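Faustino Robles, posting a short thread on our grasp labeling method. The write-up went to the Plimomer workshop on 15th March, so the short version can go out now.

1/ The question: when a two-armed robot moves produce between crates, which parts of a demonstration are worth training on? Most pipelines keep every frame. We wanted to know what happens if you don't.

2/ Method. We cut each demonstration into segments at the points where either hand changes its opening speed. Each segment gets a weight from how much the hand pose varies across operators. Low variation, high weight. Approach motions end up low, finger closure ends up high.

3/ The policy itself is unchanged. Same network, same cameras, same learning rate. Only the sampling weights differ between the two runs.
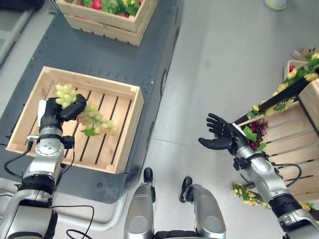

4/ Soft, irregular items are where the weighting matters most. A bunch of grapes has no single correct grasp point, and operators disagree a lot on the way in. They agree much more once the thumb is past the stem line.

5/ Result on the grape task: 8 of 10 transfers with weighting, 2 of 10 without. Same start poses for both. Ten trials is a small set and we say so in the paper.

6/ On rigid round items the gap closes. 9 of 10 with, 8 of 10 without. I would not read anything into that difference.

7/ Known problem: segmentation is noisy when both hands move at once. Żak wrote a smoothing pass in February that helps, but it shifts some boundaries late - we left it off for the numbers above.

8/ Weights are computed offline with Olline. One pass over the data, no extra labels from the operators.

9/ Next is the same test on the Arkberg set, which has longer demonstrations and more regrasping. Code goes up after the segmentation fix is merged.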